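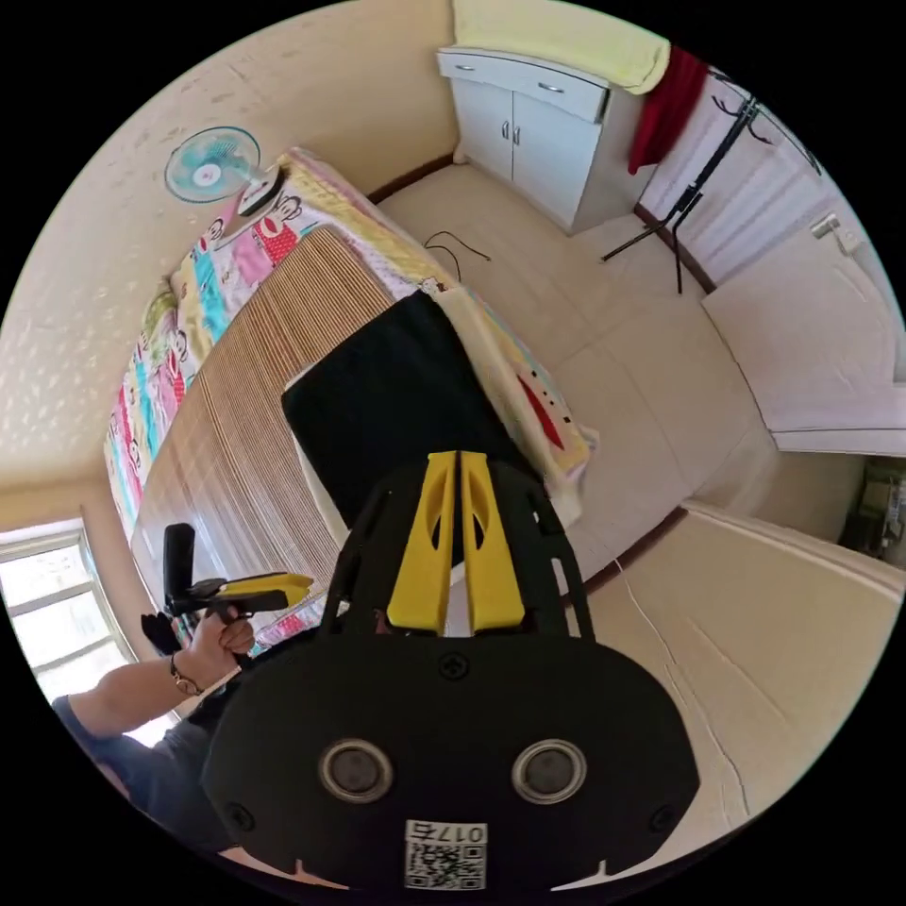

Himine: Progress Report to the Pitkänen Fund

Prepared for: Ekene Balogun, Grants Manager
Prepared by: Tetsuya Nomura, Himine
Reporting date: February 2021

1. Purpose of this report

This is the second report under the current award. It covers the building of the paired hand-held grippers, the first use of the pair in a furnished bedroom, spending against the award, and the changes we ask the Fund to approve. The first report dealt only with design and purchasing, and its contents are not repeated.

The aim of the award is unchanged. Himine is to produce two hand-held grippers which a person can use for ordinary household work, so that the movements of the hand and the fingers can be recorded and later used to teach a robot arm the same tasks. The grippers are to be made with the tools found in a shared workshop, and the full drawings are to be released at the end of the award.

2. The build

Machining and assembly were carried out at the Etton workshop, where we have use of a bench, a small lathe and two printers. Both grippers are now complete. The housings are black and the fingers yellow, as set out in the original proposal, and every finished housing carries a printed code label for matching recordings to hardware.

The mounting plate was the slowest part. The first version was solid and made the front of the tool tiring to hold for more than a few minutes. The present plate has long slots down each side, which brought the weight down and gave us somewhere to pass the cable ties. Two plates cracked at the corner of a slot during drilling. The corners have since been given a larger radius and we have had no further breakages.

The fingers were redrawn twice. They began as flat blades, which held card and packaging well but let thin cloth slide. The current shape is thicker, with an oval opening in each finger, and the tip closes along its full width. A third drawing with a softer tip has been made but will not be printed until the present pair has been through the remaining trials.

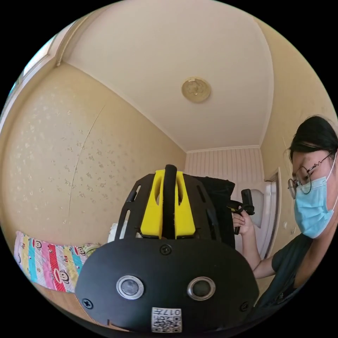 Assembly instructions have been written in parallel with the work. The housing closes with Phillips screws throughout, so that a person repairing the tool at home needs one screwdriver. We had at first specified hexagonal heads for the fingers and Phillips for the body, and the change was made at the suggestion of other users of the workshop – a small matter, but one that has saved time at every strip-down since. The instructions are in draft and run to 20 pages. They will be tested by a reader who has had no part in the build before they are released.

The delivery of sensor parts from Plotari was late. The order was placed in July and arrived in two parts, the second of them without its connectors. Replacement connectors were supplied free of charge, and the delay has been absorbed within the testing period.

3. Trials in the home

The proposal called for trials in a lived-in room, using the things already in it. A bedroom was chosen. It presents most of the difficulties we wished to meet: bedding, clothes, limited floor space and strong daylight from one side. Face masks are required for anyone taking part, and the number of people in the room is kept to the smallest that the task allows.

To date 296 recordings have been accepted. A recording is accepted when the finger position, the view from the housing and the time signal all agree for its full length. The most common cause of rejection was a loss of the time signal when a cable was pulled at the housing. A cable clamp has been added to both tools and the rejection rate has fallen.

Bedding has taken up most of the sessions. A quilt or mat is larger than the reach of either tool, so that the person must take hold of it, move, and take hold again. We had underestimated the number of separate grips this involves, and the recording length has been extended to allow for it.
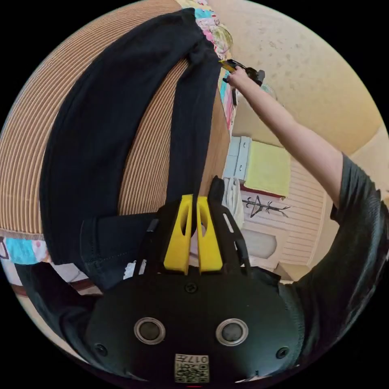 Contrast between materials has become a subject of its own. The proposal treated cloth as a single group, on the assumption that shape would matter more than colour. In practice a plain dark garment gives the view from the housing very little to work with, and its folds are hard to separate even for a person reviewing the recording. Where the dark fabric meets the brightly patterned cloth the boundary is easy to find, and the yellow fingers stand out well beside it. We therefore intend to record dark clothing both against patterned bedding and against other dark cloth, and to report the two sets separately.

Daylight remains a concern. The window can appear washed out in the view, and exposure changes when the tool is turned away from it. Fixed exposure has been tried and gives steadier results, though with the loss of some detail in the corners of the room. No decision has been taken on which setting to adopt. 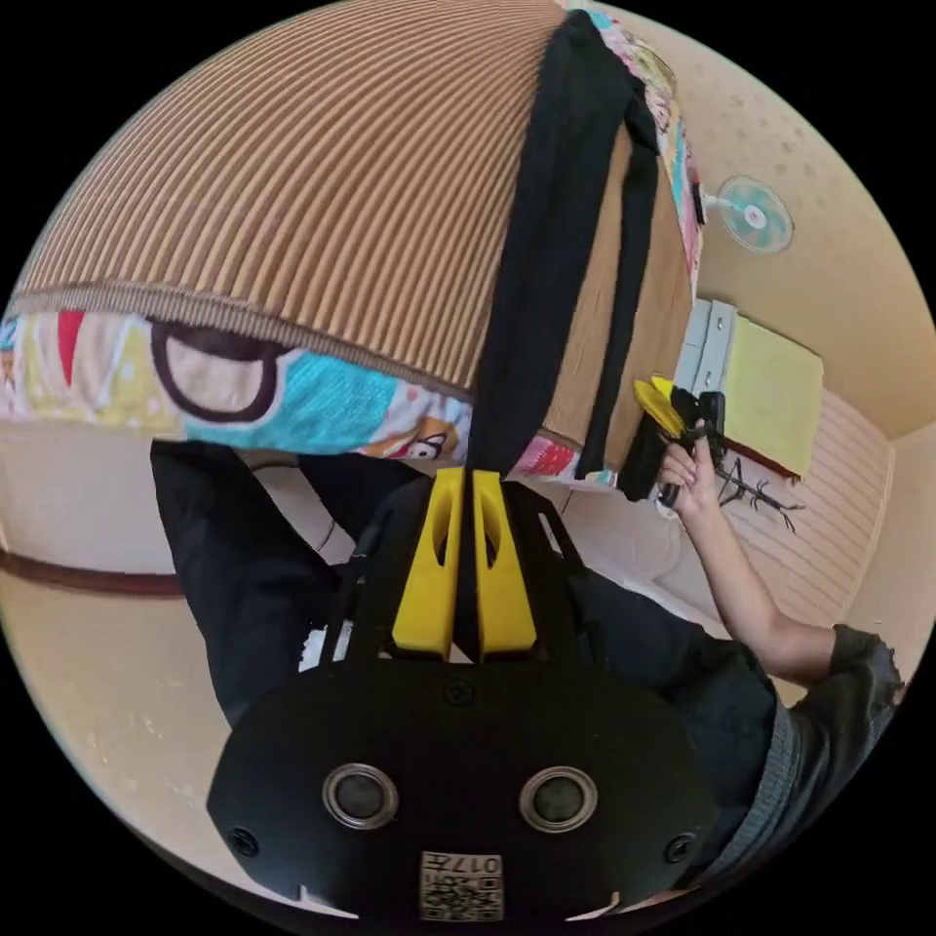

Handling trial with the quilted cover and its straps. The second gripper is holding the right side of the cover.

Bulky items such as this place a side load on the fingers which does not arise with clothing. One finger pivot showed wear at inspection and has been replaced with a longer pin. The same change will be made to the other tool before further work on bedding.

4. Expenditure

Spending to the reporting date stands at 3,925 pounds. Sensor parts account for the largest share, followed by workshop fees and printing material. The line for travel has not been used. Receipts are held at Etton and copies have been sent to the Fund separately.

5. Requests to the Fund

We ask for approval to move the unused travel line to printing material and spare pivots. We also ask that the trial period be extended by five weeks, at no additional cost to the Fund, so that the dark clothing recordings can be completed after the new pins are fitted.

6. Work before the next report

The pivot change will be carried out first, followed by a short check of both tools on the bench. Trials will then resume with clothing, and a decision on exposure will be made before bedding is attempted again. The draft instructions will go to their test reader during the same period. The drawings for the housing and mounting plate are ready for the Fund to inspect and can be supplied on request.

Tetsuya Nomura
Himine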